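FOR IMMEDIATE RELEASE

Ranen opens Saturday repair counter in Pirnau, free for first 90 households

PIRNAU, May. Ranen, the small-appliance repair shop on Cledotska Street, is opening a walk-in repair counter on Saturdays starting this month. Doors at 9 a.m. Last item taken in at 3 p.m. No appointment, no membership, no need to have bought the thing from us.

The first 90 households through the door pay nothing for labor. Parts at cost. After that it's a flat fee, posted at the counter and on the website, same for everybody.

What to bring: toasters, kettles, lamps, fans, mixers, irons, radios, vacuum cleaners, hair dryers, sewing machines. Hand tools with a plug or a battery. Kids' toys that light up or make noise. If you can carry it in by yourself we'll probably look at it.

What not to bring: microwaves, anything gas, anything with a cracked lithium battery, refrigerators, TVs bigger than you can carry. We can't take these, please don't leave them outside the door overnight. Phones and laptops go to the Palamarchuk workshop two doors down, they have the right bench for it and we don't.

Why now

Ranen has fixed appliances by drop-off for years. You left your mixer on a Tuesday, you got a call the next week, maybe the week after. That worked fine for people with time and a car. It did not work for most of the people who called us. The shop kept a log over the winter of everyone who phoned, asked the price and then never came in. 200 calls. When we rang back and asked what happened, the most common answer was that they'd thrown it out and bought a new one the same day.

"A lamp with a bad switch is a ten minute job," said Evelien Desmet, who runs the shop. "People hear one week and they go to the store. I would too. So we're doing the ten minute jobs while you wait, and the long jobs still go in the back like before."

Desmet said the counter will be staffed by 4 repairers on Saturdays, one of them on intake only. Intake means somebody plugs it in, listens, opens it if it opens, and tells you yes, no or maybe. A no is free. A maybe is free too but you have to leave it.

How it works

Take a ticket at the door. Wait inside or go get coffee, the number shows on a screen in the window. When your number comes up go to the intake desk. Have the cord with you. Have the charger with you. We cannot say this enough, half of the winter's wasted visits were a missing charger.

If it's a short job, a repairer does it at the counter in front of you. You're welcome to watch and ask questions, and if you want to hold the screwdriver yourself say so at intake and we'll seat you next to someone patient. Under 12s need an adult with them at the bench.

If it's a long job you get a claim slip with a date and a price ceiling. We don't go over the ceiling without calling. If we can't reach you, we stop work and it sits on the shelf till we do.

Items not picked up after 76 days are offered to the reuse shelf by the door. Same rule as before, just writing it down properly this time. We call twice and send one text message before that happens.
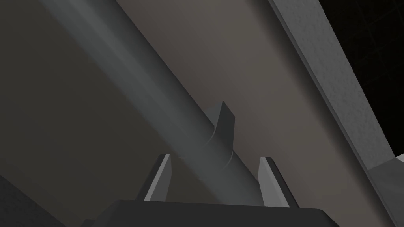

The fix-it classes

Also starting in May: an evening class on basic repairs, taught by Illia Polishchuk. Polishchuk has been the shop's main repairer for vacuum cleaners and sewing machines and ran the same class last year in his garage, until the garage got too small.

Topics, in order: plugs and cords. Switches. Finding a blown fuse and finding out why it blew. Motors and brushes, with vacuums as the main example. Belts. The last evening is bring your own, whatever is broken at home, and the group works through it together.

"I don't want to make technicians," Polishchuk said. "I want someone to hear a funny noise from the vacuum and turn it off and look at the brush roll. It's hair. It's nearly always hair."

Classes run at 7 p.m. in the back room. Tools are provided, safety glasses too. Wear closed shoes. Tie back long hair. The back room has a step at the entrance and a portable ramp, tell us beforehand if you need it and it'll be down when you get there.

Sign up at the counter or by phone. The class fills up by word of mouth so if you're reading this in a newspaper, call sooner than later.

Parts library

A word on parts becuase people ask. Ranen keeps a stock of used knobs, feet, cords, lids, belts and carafes pulled from machines that couldn't be saved. Until now this was a set of drawers only the staff could find anything in. It's been sorted by brand and by type over the spring, and from the first Saturday anybody can come look. Bring the old part, or a photo of it with a ruler next to it. Most used parts are pay what you like. Carafes are priced, they break in the drawer and we're always short.

We also want your dead machines for this. Blenders, coffee makers and canister vacuums most of all. Please empty the vacuum first. Drop them at the side entrance during opening hours, with a note on what was wrong if you know it. No note is fine also.

Getting there

Ranen is on Cledotska Street in Pirnau, next to the shoe store, blue door. The bus stops at the corner. Street parking is free on Saturdays but goes fast once the market opens. There's a loading spot in front, ten minutes max, please use it for heavy items only and then move the car. Our neighbors have been good about this and we'd like to keep it that way.

Bikes can go in the courtyard. The gate sticks, push hard at the bottom.

Looking for help

The shop has room for one more paid repairer on Saturdays, and would like someone comfortable with small electronics, radios especially. Training on our intake system is given, it's a paper form so it does not take long. We're also looking for somebody who can translate at the intake desk a couple of hours a week. Any language you've got, tell us.

To apply, come by during opening hours and ask for Evelien. A résumé is nice to have, something you fixed is better.

For press

Reporters and photographers are welcome at the counter on opening morning from 8:30 a.m., half an hour before the public. Desmet and Polishchuk will both be in the shop and can talk until doors open, after that it'll be hard to get a word with either of them. Please ask customers before taking their picture. Ask about the item also, some folks are oddly private about a toaster.

Interviews later in the week can be set up by calling the shop and asking for Evelien Desmet. Mornings are best. If the line is busy leave a message with you name and deadline and somebody will call back the same day.

About Ranen

Ranen repairs small household appliances in Pirnau and the villages nearby. The shop takes drop-offs on weekdays from 10 a.m. to 5 p.m. and, starting this May, walk-ins on Saturday from 9 a.m. to 3 p.m. Closed Sundays and Mondays.

Correction to the flyer handed out at the market: the flyer says walk-ins until 4 p.m. It's 3 p.m. Sorry, the flyers were printed before the hours got settled.

###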